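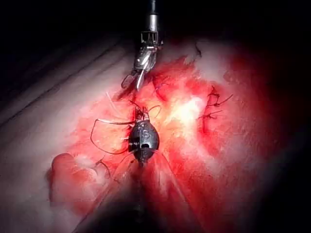

Black suture in use with a wristed, slender-jaw instrument. Completed stitches at right, tails cut short.

Cunari Black Suture, Nonabsorbable, Instrument-Tie Lengths

Manufacturer: Bemel
Product line: Cunari
Status: In stock
Page revised: 9/11/26

Overview

Cunari is a black, nonabsorbable suture supplied in short precut lengths for interrupted stitches tied with instruments. The dye is applied through the full thickness of the strand and does not rub off on the jaws. Black was chosen for contrast against red tissue under a scope light, where pale and clear strands tend to pick up glare.

The strand has low memory. Loops laid down on the tissue hold an open shape long enough for the second instrument to reach through, and the tail stays where it is placed. Customers used to a stiffer monofilament should expect a softer hand and a slightly larger knot.

Specifications

Color: black
Structure: braided, coated
Absorption: none
Strand length: 17 cm
Needle: half circle, taper point, attached
Strands per pouch: 6
Pouches per carton: 5
Shelf life: see carton label
Sterilization: single use, do not resterilize

Handling

Grip the needle in the body, never at the attachment point. Grip the strand only in the section that will be trimmed. Repeated clamping with fine metal jaws flattens the braid and lowers its strength at that spot.

For interrupted stitches, lay the first throw flat, then alternate the direction of each throw after it. Trim tails to the length set by your own protocol. Very short tails on a coated braid can work back through the knot. Longer tails stand up from the stitch line and are easier to find at removal.

Keep loose loops clear of the instrument joint. A strand drawn into an open clevis should be cut and replaced.

Compatibility

Works with straight and wristed needle drivers having smooth or fine-textured jaws. Coarse carbide inserts are not recommended. Bouzid 700 series drivers have been checked by our bench staff with no visible fraying after a full pouch of ties. Other drivers have not been checked.

Ordering

Sold by the carton. Mixed cartons are not available. The undyed version was discontinued in April and remaining stock is not returnable.

Sample pouches are sent to hospital purchasing departments and teaching labs on written request. Send sample requests to Lilian Kioko, Product Support. Standing orders and backorders are handled by Rok Nikolovski at the Flarkosen warehouse.

For use by trained personnel only. Read the insert before opening the pouch.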